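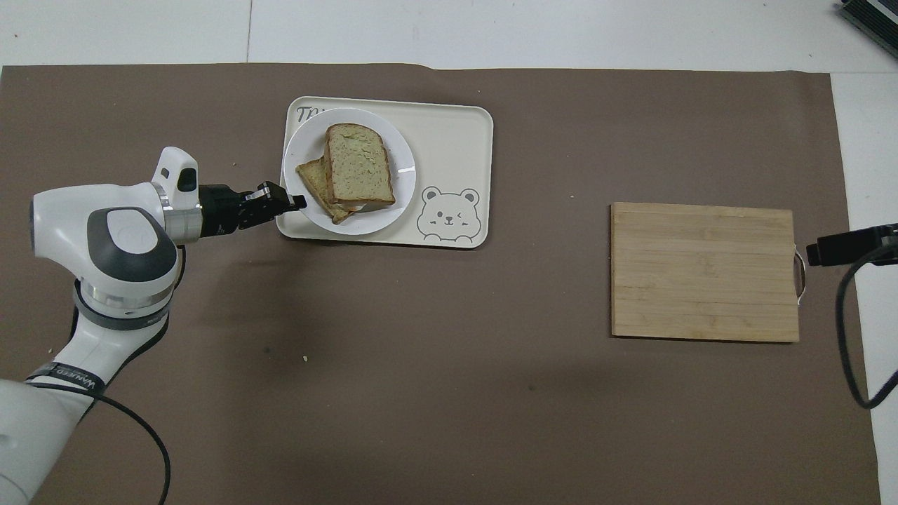 Gretwood Rebound Board review

I coach the under-12s at Hastdale and bought the Gretwood rebound board out of my own pocket in August. It has had a full season of use, two nights a week plus whatever my own kids did to it in the backyard.

It is a flat board on a folding steel stand. You kick a soccer ball at it and the ball comes back. The face tilts to 4 positions. The lowest gives a firm ground pass and the highest sends the ball up to chest height for an average ten-year-old. The two in the middle feel much the same to me and I've stopped using one of them.

The rebound is true if you hit the centre. Near the corners the ball dies a bit and comes back off line. Better players learn to adjust, but the younger ones get annoyed and start chasing balls all over the car park.

Setting up takes a couple of minutes. The instructions are poor. Step 8 shows the rear brace the wrong way round, and I only worked it out because the bolt wouldn't go through. Gretwood's website has a corrected sheet if you look under Spares.

Weight is the main drawback. I can carry it from the shed to the far pitch but I wouldn't want to do it twice. Emanuel Pană, who takes our keepers, leaves it near the goal and uses it for deflections, and he rates it higher than I do. His only complaint was the noise. It is loud, and you'll hear about it if you have close neighbours.

We had the Iltida net rebounder before this. The net is lighter, quieter and cheaper, but ours sagged after one winter and the pegs never held in dry ground. The board hasn't moved on grass. On synthetic turf it creeps backwards with harder shots, so put a sandbag on the stand.

Some paint has come off the face and there's light rust on one hinge. Nothing has bent.

I paid 600 dollars with delivery. For a club that trains passing every week, that's fair. For one kid at home I'd get the net, or find a brick wall.

Four stars out of five.

Posted 2026-02-17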